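Firo Household Episodes: Data Card and Conduct Rules

Maintainer: Tala Semaan
Rules editor: Adalberto Quintana
Status: in force from December

Scope

This card covers the simulated household episodes released under the name Firo and the rules that contributors must follow when recording, labeling and submitting them. The release contains 300 episodes across 16 floor plans. All episodes use a two-armed mobile robot. No episode was recorded in a real home.

The rules were first drafted at Skolville for internal use and were later adopted at the Cornthorpe site. Where the two sites differ in practice, this document prevails. 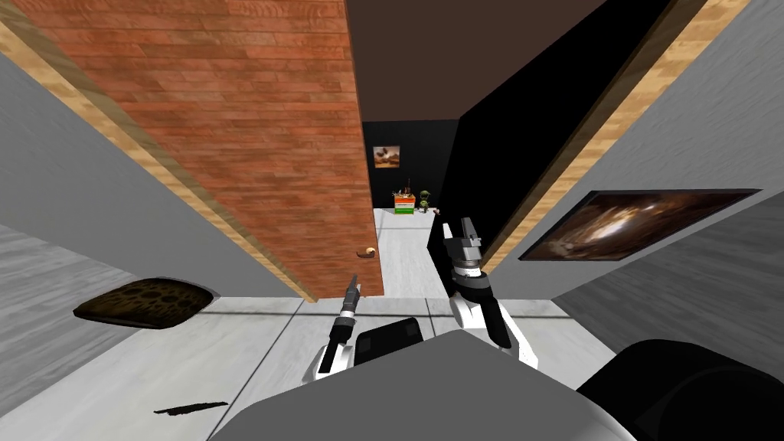
Doorway episodes are subject to stricter rules than open-room episodes. Contributors must stop the base before the threshold and confirm clearance for both arms, including any arm held in a raised position. The opening is measured between the door leaf and whatever stands on the opposite side. Where a hallway runs between an open wooden door and a dark panel, as in the view shown, both are treated as fixed obstacles unless the task names one of them. Pictures hung on the wall and soft items on the floor, such as a cushion or mat, are entered in the obstacle list even when they lie well away from the arms.

Recording rules

Minimum clearance on each side of the robot is 70 mm. An episode that falls below this value is kept and marked "close pass" – it is not deleted.

Contact with a door is permitted only at the knob or handle. Any other contact ends the episode.

Objects too small to identify in the camera view are labeled "small item, unknown." Annotators must not guess.

Review

Each episode is checked by 2 reviewers, neither of whom recorded it. Disagreements are referred to Leandro Arancibia, whose decision is logged with the episode.

Known limits

Lighting in the simulator is flat, and results should not be taken as evidence of performance under strong shadow. Door weight and hinge friction are set to a single value in the Goodall floor plans. Czesław Piątek is preparing a revised set.

Requests for changes should be sent to the rules editor with the episode number and the rule concerned.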